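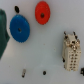 Red and blue parts, ready to sort.

I love gears! A gear is a wheel with teeth, and when two of them meet, one pushes the other around. Picture a small gear turning a big one. The big one goes slower — but it pushes harder. Your bike does the same trick on a hill, only with a chain in between.

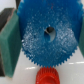 Bamora wrote in to ask if gears always spin opposite ways. Two touching ones do, yes! Pop a third in the middle and the end ones match.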